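Tarkdale 邻里互助站 > 家里与手工 > 包裹、胶带、修补

工具的头包一层软的东西，怎么包才不皱、不掉？

Kane Hinds

大家好。我的中文是后来学的，如果有词用得不对，请原谅，也可以告诉我。

我有一套旧的漆盒，是我岳母留下来的，外面是黑色的漆，里面是红色的。漆盒里面有一些小的东西：几个瓷的小碟子，一把很小的铜勺，还有几张很薄的贴金纸片。去年十二月我们从 Tapsell 搬到 Tarkdale，搬家以后我打开盒子，发现小碟子有几个互相卡住了，用手指拿不出来。我用一把夹子去夹，夹子的头是硬的塑料，夹出来一个，碟子的边上有了一条灰色的印。擦了很久，印变淡了，可是还在。我的妻子没有说什么，但是我看得出她不高兴。

所以我想把夹子的头包一层软的东西，然后再去夹剩下的碟子。我试过下面的办法：

先试了普通的透明胶带。胶带很滑，夹不住碟子，而且胶带的边会翘，翘起来的地方粘灰尘，粘上去以后看起来很脏。

然后试了厨房用的一次性手套，我剪下手套的两个指头，套在夹子头上，用橡皮筋扎住。这个比较软，可是手套的指头太大，前面空着一块，夹的时候空的那一块折过来，我看不清楚自己夹到了什么地方。

最后试了纱布加胶带。纱布太厚，夹子合上以后两个头中间的力气不一样，一边紧一边松，碟子歪着出来，差一点掉在地上。

在 Olell 那家五金店，店员给我推荐了一种叫 Plirkilent 的自粘薄带，他说这种带只粘自己，不粘别的东西。我买了一卷，还没有打开，我想先问清楚再用，免得又浪费。包装上写的宽度是 6 毫米，另外有一种宽的，我没有买。

我的问题有这几个：

一，圆的头，怎么包才能平？我每次包到顶上都会皱，皱的地方很多，我不知道这个皱有没有关系。

二，包几层比较好？

三，包好以后怎么知道它不会在夹的时候滑下来？如果滑下来掉在漆盒里面倒没有关系，我怕的是滑下来的时候碟子也一起掉。

四，这些带子时间长了会不会在夹子上留下胶？夹子是借邻居的，我要还给他。

夹子的形状我说一下：两个臂比较长，头是圆的，比臂宽一点，表面很光滑，没有齿。

谢谢大家花时间看我的问题。我写得有一点长。

糯米半斤

用热缩管啊，吹一下就紧了，什么都不用包。五金店里很便宜。

要不就买一把硅胶头的，厨房用品店里有，很小的那种。何必费这个力气。

Kane Hinds 的补充

谢谢糯米半斤。热缩管我去问过，店里有的尺寸，能套进圆头的，缩了以后在臂上还是松的；臂上能紧的，圆头套不进去。另外夹子是借来的，我不太敢用热风去吹塑料，万一变形，我没有办法还。

硅胶头的夹子我也看过，它的头太厚，伸不进碟子和盒子中间的缝。这个缝很窄。

修表的老徐

我做这个有些年头，讲一点经验，你挑有用的看。

碟子卡住，先不要急着夹。两个瓷碟叠着卡住，很多时候是里面有一点潮气，或者有一点老的灰，像胶一样。你先把盒子打开放在干燥的屋里，放一个晚上，第二天用小气球（洗镜头用的那种）从边上吹一吹，有的自己就松了。漆器不要晒，也不要放在暖气旁边，漆会裂。

第二件事，夹子的头先要处理干净。你说表面很光滑，光滑是好的，可是光滑的塑料上面常常有手上的油，什么带子包上去都会转。用一点酒精擦，擦完等它干，再包。自粘带不靠粘别的东西，靠的是自己粘自己再加上一点拉力，所以底下有油就一定会滑。有的塑料怕酒精，借来的东西先在看不见的地方试一小点，没有发白再全擦。

瓷上面那条灰印，听起来像是塑料或者金属留下的擦痕，不是瓷坏了。可以用牙膏，也可以用 3,000 号的水砂纸沾很多水轻轻带几下，可是要看清楚那个地方有没有描金，有描金绝对不能用砂纸，连牙膏也不要用。要是没有把握就留着它。

铜勺不要直接夹，用手拿，手上戴棉手套。贴金纸片也不要夹，把盒子斜一点，让它自己滑到一张硬纸上，硬纸提前放好。

带子怎么包，我只讲我习惯的：从臂往头上包，到了头再往回走，收尾留在臂上，不要收在头上。收在头上一定翘。

别的我不知道了，Plirkilent 这个牌子我没有用过。

Kane Hinds 的补充

谢谢老徐先生。我放了一个晚上，有一个碟子真的自己松了，我用手就拿出来了，我很高兴。可是还有几个没有动。描金的地方有，在碟子的底上，边上没有，所以我先不用砂纸，等我的胆子大一点再说。

铜勺已经用手拿出来了。

现在剩下的问题还是包带子，特别是圆头的顶上怎么办。

Lin 在 Olell

我也是学中文的人，我尽量写得清楚，如果太慢太细，请跳过去看。

我在 Olell 的一个小作坊帮人修旧纸和旧布，平常要拿很多不能碰坏的小东西，所以我们的镊子和夹子大部分都是包着的。你说的问题我都遇到过，我按照你的顺序回答。

先说皱。圆的头，用平的带子去包，一定会有皱。一张平的纸包一个鸡蛋，不管你怎么小心，总有多出来的地方，多出来的地方只能变成皱。所以请你不要把目标放在“没有皱”，你要管的是皱在哪里。皱在外面，在顶上，在侧面，都没有关系。皱在两个头相对的那一面，就是碰到碟子的那一面，才有关系，因为那里高出来一点，碟子就只在那一点上受力，会转，会歪。

怎么让皱不在里面那一面？我的办法是第一条带子先竖着放。从里面那一面的下方开始，贴着往上，翻过圆顶，再从外面那一面下来。这一条要平，要慢，手指从中间往两边压。这样里面那一面已经有了一条平的底。然后再横着绕，绕的时候每一圈压住上一圈的一半，绕到顶的时候不要硬拉，松松地过去，让多出来的地方自己倒向外面。倒过去以后用指甲背轻轻压，不要用指甲尖，指甲尖会把薄的带子划破。

你的带子是窄的，我觉得你买得对。宽的带子在小的圆头上皱得更多，窄的可以一点一点转过去，每一个皱都比较小。窄的坏处是边多，边多就容易翘，所以收尾要认真。

材料也要说一点。我见过别人用的材料有薄的胶带，有薄的布，有手套剪下来的指头，也有把这些放在一起用的。手套的指头你已经试过，空着一块，这个可以解决：先把指头翻过来，里面朝外，然后像穿袜子一样从顶上开始慢慢翻回去，空气就出去了，顶上就贴住了。翻好以后在下面扎住，不要用橡皮筋，橡皮筋会慢慢变黏，用棉线，绕几圈打一个平的结，结放在外面那一面。

现在说层数。你问包几层，我的习惯是 3 层。一层太薄，硬的地方还是会透过来，瓷碰到会有声音，你听到那个声音就知道不行。层数太多，就变成你的纱布那样，两个头合上的时候受力不一样。重要的是两个头要一样多。我自己有一个笨办法：剪两条一样长的带子，放在桌子上比一比，一条包左边，一条包右边，包完了两边自然一样。如果先包左边再看着包右边，右边总是会多一点，我不知道为什么，但是我每次都这样。

包好以后把两个头慢慢合起来，看相碰的地方。对着灯看，中间不要有亮的缝，或者只有一条很均匀的细缝。如果上面碰到了，下面很宽，说明顶上太厚，需要拆掉顶上的一圈。如果一边的材料翘起来，先剪掉，再补一小条压住，不要用手指一直去按，按多了有手上的油，它更不粘。

检查的时候我建议你在下面放一块黑的布，白的和半透明的材料放在白桌子上什么都看不见，放在黑的前面，每一条折、每一个毛边都很清楚。

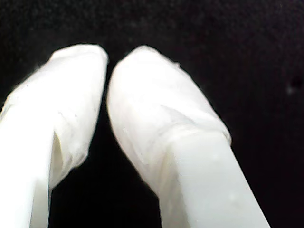 两个白色的圆头，包在外面的半透明材料有褶皱，右边那一个的右上方有一处毛边翘起。

像右边那样的小毛边，我会在夹瓷器以前处理掉。皱本身我不管，只看里面那一面。毛边会挂住东西，特别是你的贴金纸片，那个很薄，一挂就破，所以请你记得，夹过碟子的头不要再去靠近金纸。

然后是第三个问题，怎么知道不会滑。请不要用碟子来试。我用的是一个装了水的小瓶子，拧紧盖子，外面擦干，下面垫一条厚毛巾。夹起来，停一会儿，然后很慢地转一转手腕，放下，看包的带子有没有动。怎么看有没有动？在带子的下边缘，用铅笔在臂上画一条很细的短线，试完以后看带子的边是不是还在线上。如果离开了线，就是滑了，要拆掉重新擦干净再包。铅笔线以后用橡皮可以擦掉，你还给邻居的时候没有痕迹。圆珠笔不要用，我用过一次，在塑料上留了很久。

瓶子试过以后再试一个不值钱的小碟子，最好和你的碟子差不多厚。瓷和玻璃的滑不一样，有釉的瓷和没有釉的瓷也不一样。碟子的底下有时候没有釉，那一圈比较粗，会磨带子，夹几次就要看一看有没有磨薄。

还有夹的方法。你说缝很窄，那么两个头进去以后不要马上用力。先轻轻碰到碟子，停一下，感觉两边是不是都碰到了，然后才加一点力。往上提的时候，另外一只手放在盒子旁边，手里拿一块软布，碟子一出盒口就用布托住。我们作坊里有一条规矩，东西离开盒子的时候，下面一定要有另外一只手。我刚去的时候觉得太慢，现在我在家里拿鸡蛋也这样。

第四个问题，留不留胶。自粘的带子一般不会留很多，可是放久了不一样，特别是天热的时候。我的建议是用完当天就拆。拆的时候从臂上的收尾开始，反着绕回来，不要从中间剪开再撕，用刀更不好，刀会在塑料上留一条线。如果有一点黏的东西留下来，用同一种带子的一小块反复去沾，它会自己把胶带走。还有剩下的，用一点食用油，等一会儿，再用洗碗的肥皂水擦。酒精放在最后，理由老徐先生已经说过，有的塑料怕酒精。

如果你用的是有胶的带子，比如说店里的 881 号那种（我们这里的店，货架上写的是这个号码，你那里也许不同），那么先在头上贴一层纸，再包带子，胶就到不了塑料上。纸要薄，没有字的，有字的纸湿了会掉颜色。但是有了纸，带子和头中间多了一层会滑的东西，所以臂上那一段不要放纸，让带子直接贴在臂上，这一段就是抓住的地方。抓住的地方要比头长，我喜欢长一点。

关于剩下卡住的碟子，我想加一句。如果包好了，轻轻用力还是不动，请你停下来。不动的东西用更大的力气，软的包裹也保护不了它。可以再放几个晚上，每天吹一次。也可以在两个碟子中间用一小条很薄的塑料片，从边上滑进去，慢慢转一圈。塑料片的角要剪圆。这个办法我只在没有描金的碟子上用过，有描金的我没有试，不敢说。

你的中文没有问题。只有一个小地方，“两个头中间的力气不一样”，我的老师会说“两个头受力不均匀”。你写的我也完全看懂了。

Kane Hinds 的补充

谢谢 Lin，我把你的回答印出来放在桌子上了。

今天下午我打开了那卷 Plirkilent，按照你说的先竖着放一条，再横着绕。第一次不好，我绕到顶的时候拉得太紧，整条滑出来，像一个小帽子，掉在地上。第二次我松一点，顶上很皱，可是里面那一面是平的。我用铅笔画了线，用小药瓶试了，右边的没有动，左边的离开了线，所以左边我拆了。拆的时候我看见臂上有一块油，是我自己的手印，擦的时候漏掉了。

两条带子先剪一样长，这个办法很好。我以前就是看着左边包右边，右边真的比较厚。我也不知道为什么。

我有一个新的问题：黑布上检查的时候，两个头合起来，上面碰到了，下面有一条缝，但是缝是上窄下宽的。夹子的臂本来就是斜着合起来的，这样的缝是不是正常？还是我要拆掉顶上的一圈？

Lin 在 Olell

斜着合的夹子，上窄下宽是正常的，不用拆。你只要看夹住小药瓶的时候，瓶子歪不歪。瓶子是直的，就可以。如果瓶子总是往一边倒，那一边的顶上再减半圈。

左边重新包以前，臂上那块油要擦两遍，用干净的布换一面再擦。

修表的老徐

补一句，减的时候别减到露出硬的地方。还有，做这个事情的时候把袖子卷起来，我有一次夹得好好的，袖口把旁边的盖子带下去了。

Kane，你那个漆盒的盖子现在放在哪里？不要立着靠墙，平放，里面朝下，底下垫布。

Kane Hinds 的补充

盖子是立着靠墙的。我现在去把它放平。

左边已经重新包好，铅笔线没有离开。碟子我等明天早上光线好的时候再夹，我的妻子说她要拿着布站在旁边。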